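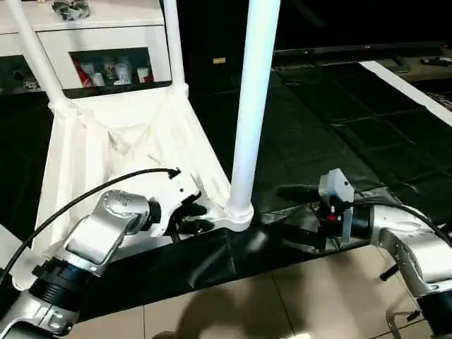 The left hand holds the base of the frame while the right gripper waits beside the pole.

Print | E-mail

The robotics club at Calado meets in a tiled room at the back of the science wing. It has two silver arms and one project for the year, which the students call Tutumum. The goal is to have the arms handle a folding frame with a fabric sling, the sort of thing people keep at home for laundry, without a person touching it.

The club's student captain, a junior, agreed to talk after a practice in January. She had a notebook open and checked it before answering most questions.

"We picked the frame because it's annoying," she said. "A block stays where you put it. With this thing you move one pole and another one swings out, and then the cloth gets in the way."

The left arm carries a hand with fingers. The right arm has a plain two-finger gripper. The captain said the two were never meant to match.

"The hand can wrap around something, so it does the holding," she said. "The gripper is better at a quick pinch. We tried it the other way for most of the fall and it was slow."

The club keeps a log of every attempt. Of the first 100 tries at the opening step, in which the left hand takes hold near the bottom of the frame and keeps it steady, 35 were marked good. After the students rewrote the approach path and lowered the wrist, they ran another 100 and marked 94 good.

"That number is only for the grab," the captain said. "People hear 94 and think the robot can do laundry. It can hold a pole."

The second step is harder. The right gripper has to close on an upright pole without pushing it over. The poles are glossy, and under the ceiling lights the depth readings jump. The students considered wrapping them in tape, and voted against it.

"If you tape it, then you've built a robot that works on taped poles," she said.

They put black plastic down on the floor instead. White fabric on beige tile had given the software trouble all through the fall, and the dark surface made the lower edge of the cloth easier to find. The plastic wrinkles, and it has to be pulled flat again between runs.

Seven students work on Tutumum. Two write the motion code, and the others trade off between the log, the cables and the reset, meaning they put the frame back in its starting position by hand. The captain said the reset takes up more of each practice than anything else.

"You do a run, it takes a minute, and then you're on your knees fixing cloth," she said. "Freshmen get that job. I had it too."

The club plans to enter the Kikuvlow student challenge this spring. Teams there show one household task and answer questions from the judges. Last year Calado brought a single arm that sorted cups and did not place. The captain said the judges asked mostly about failures, so this year the team is bringing the full log.

Parts are paid for by the school and by Plalitz, a local machine shop that also lets the students use its drill press. The captain said the next purchase will be longer cables.

"The one on the left arm goes over the top and up to the hand," she said. "If the arm turns too far it pulls. We have a limit in the code for that now."

She plans to stay with the club next year. She would like to get to folding the frame flat with the cloth still on it, and she does not expect that to be ready by spring.

"We'll show the grab and the pinch," she said. "If the pinch isn't good enough, we'll show the grab."

Practice is open to other students after 3 p.m. They are asked to leave their bags in the hall.

Print | E-mail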